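수건 보관 방식에 따른 정리 시간과 공간 사용 비교
생활공간디자인 수업 프로젝트 보고서

작성: Ngaio Merrick (지도: Lorraine Katene)
2024년 10월 14일 월요일
읽는 시간 6분

1. 주제를 정한 이유

Tustlow 기숙사 3층 공용 세면실에는 손수건 크기부터 목욕용까지 여러 종류의 수건이 쌓여 있다. 세탁이 끝난 수건은 선반에 올려 두는데, 아래쪽 것을 꺼내면 위쪽이 무너지는 일이 잦았다. 지난 학기 설문에서도 불편한 점으로 수건 선반을 적은 학생이 많았다. 수업에서 작은 생활 문제를 하나 골라 개선안을 내라는 과제가 나왔을 때 이 선반을 떠올렸다.

비교한 보관 방식은 두 가지다. 하나는 작은 걸이에 거는 방식이고, 다른 하나는 얕은 상자에 접어 넣는 방식이다. 선반 자체를 바꾸는 안은 예산 때문에 처음부터 제외했다.

2. 준비물과 작업 공간

작업은 Ernness관 실습실의 탁자에서 했다. 세면실은 쓰는 사람이 많아 한 시간 이상 자리를 차지하기 어려웠다. 걸이는 봉 사이에 수건이 끼지 않아야 하고 탁자 위에 올려도 넘어지지 않아야 했다. 상자는 선반 깊이에 맞는 것으로 골랐다. 구입비는 모두 합해 24달러가 들었고 영수증은 부록에 붙였다.

수건은 보풀이 있는 것만 썼다. 표면이 매끈한 수건은 접었을 때 미끄러져서 예비 작업 후에 뺐다.

3. 거는 방식

거는 방식에서는 수건을 어디에서 잡고 드느냐에 따라 다음 동작이 달라졌다. 가장자리를 잡으면 한쪽이 길게 늘어져 봉에 걸기 전에 다시 잡아야 했다. 파란 테리 수건처럼 고리 모양의 보풀이 촘촘한 천은 위쪽을 모아 들었을 때 아래가 넓게 퍼지고 왼쪽 모서리가 뾰족하게 벌어진다. 이 상태에서는 옆에 세워 둔 나무 봉 걸이에 반듯하게 맞추기 어렵다. 그래서 걸기 전에 탁자에 한 번 펴 놓고 반으로 접는 순서를 넣었다.

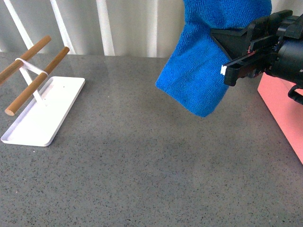
걸이는 Y자 모양의 흰 받침에 나무 봉 두 개가 있는 소형이다. 작은 수건에는 알맞지만 목욕용 수건을 걸면 아래쪽이 바닥에 닿았다. 큰 수건은 세 겹으로 접어야 했고, 그렇게 하면 안쪽이 마르는 데 오래 걸렸다. 세면실은 환기가 약하므로 이 점은 단점으로 기록했다.

순서를 바꾼 뒤 한 세트를 모두 거는 데 걸린 시간은 378초였다. 순서를 정하기 전에는 중간에 다시 접는 일이 많아 약 1000초가 걸렸다. 첫 번째 기록에는 익숙하지 않아서 생긴 시간도 들어 있으므로 그대로 비교하기는 어렵다.

4. 상자에 넣는 방식

접는 크기는 상자 안쪽 폭에 맞췄다. 먼저 긴 쪽을 반으로 접고, 다시 세 번 나누어 접은 다음 세워 넣었다. 눕혀서 쌓으면 선반에서 생기던 문제가 상자 안에서 되풀이되었다. 같은 세트를 세워 넣는 데는 351초가 걸려 거는 방식보다 조금 빨랐다.

상자의 위치도 결과에 영향을 주었다. 몸 앞 한가운데 두면 수건을 펼 자리가 모자라서, 접는 자리와 넣는 자리를 나누기로 했다. 분홍색 플라스틱 상자를 탁자 오른쪽에 두면 그 옆의 넓은 면을 그대로 접는 자리로 쓸 수 있다. 상자가 얕고 벽이 바깥으로 조금 벌어져 있어 손을 넣기도 편했다. 다만 탁자가 짙은 회색 반점 무늬라 작은 흰 부스러기가 떨어져 있어도 지나치기 쉬웠고, 밝은색 수건을 펴기 전에 한 번 닦는 단계를 절차에 추가했다.

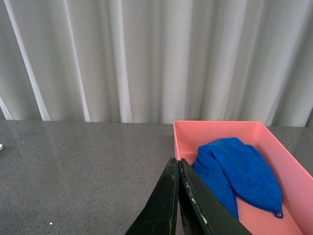 벽이 벌어진 모양에는 불리한 점도 있었다. 수건을 적게 넣으면 양 끝의 것이 기울었다. 가운데에 두꺼운 종이로 칸막이를 넣어 보았더니 기울어지는 정도가 줄었다. 종이는 습기에 약해 실제 세면실에서는 다른 재료가 필요하다.

5. 사용자 의견

같은 층 학생들에게 두 방식을 모두 써 보게 하고 의견을 들었다. 상자 쪽은 원하는 수건을 바로 뺄 수 있다는 말이 많았다. 걸이 쪽은 젖은 손수건을 잠깐 걸어 두기에 좋다는 의견이 있었다. 상자에 뚜껑이 있으면 좋겠다는 요청도 나왔으나, Lorraine Katene 선생님은 덜 마른 수건을 넣고 덮을 위험이 있다고 지적하셨다. 뚜껑은 이번 안에 넣지 않았다.

6. 제안과 남은 문제

마른 수건은 상자에 세워 보관하고, 작은 걸이는 세면대 옆에서 손수건용으로만 쓰는 안을 제안한다. 상자 앞면에는 크기별 이름표를 붙인다. 시간 측정은 한 사람이 했기 때문에 다른 사람이 해도 같은 차이가 나는지는 확인하지 못했다. 세면실의 습도도 재지 않았다. 2월에 기숙사 선반을 점검할 때 칸막이 재료를 바꾸어 다시 시험할 예정이다.

관련 글
- Lightfoot 신발장: 좁은 현관의 수납 높이 조사
- Flamesico 조리실 서랍 칸막이 제작 보고서
- Tustlow 세탁실 동선 관찰 기록
- 접는 방법에 따른 침구 부피 비교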